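Setting up and descaling a capsule coffee machine on a table

Last updated Sunday, April 29, 2018

These instructions apply to small lever-operated capsule machines with a removable water tank. They cover placement, the first rinse, daily use and descaling. Read the maker's booklet first and follow it wherever it differs from this page.

What you need

The machine, a capsule stand, a serving tray, a short glass or cup, a jug, a soft cloth and a sachet of descaler. We use Urnwood descaling powder, but any product approved for your machine will do.

Placement

Choose a flat, stable table within reach of a wall socket. Do not use an extension lead. The lever must open fully, so check the clearance before you put the machine under a shelf or wall cupboard. Leave enough space to lift the water tank straight up.

Keep the tray on one side of the machine and the capsules on the other. Filled cups then go straight to the tray and do not pass over the capsules. If you are left-handed, try it both ways before settling. A wire stand such as the Golska should have its base fully on the table. 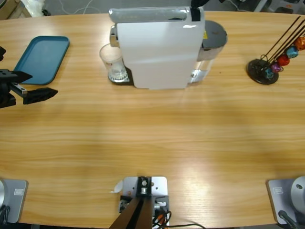 A clear glass is useful for the first few runs, as you can judge the colour and level of the liquid without lifting it. Check that it is suitable for hot drinks. Centre it on the drip grate under the spout. A tall glass may not fit; a very low cup will splash.

First rinse

1. Remove the tank, wash it in warm soapy water and rinse it well.

2. Fill it with fresh cold water to the upper mark. Refit it and press down until it seats. Replace the lid.

3. Put the glass under the spout. Close the lever without a capsule.

4. Switch on and wait for the ready light to stop flashing.

5. Run the large cup setting and empty the glass. Repeat until the tank is down to the lower mark.

If no water comes through, switch off, reseat the tank and start again from step 3. Air in the pump is the usual cause on a new machine.

Daily use

Empty the tank each evening and leave the lid off overnight. Eject the last capsule before switching off. Lift out the grate, tip away the water under it and rinse both parts. Wipe the front panel with a damp cloth. Scouring pads will mark a glossy finish.

Wooden tables need some attention. Wipe up drips before they dry, particularly along the grain, and lift the machine once a week to check underneath.

Descaling

Our water is hard and we descale every 151 cups. In a soft water area the interval can be longer. Empty the capsule container, mix the descaler in the tank as directed on the sachet and run it through into the jug. Allow 19 minutes for the full cycle on a machine without an automatic programme. Rinse with two full tanks of clean water before making coffee.

Do not use vinegar. It can damage the seals and the smell is slow to clear.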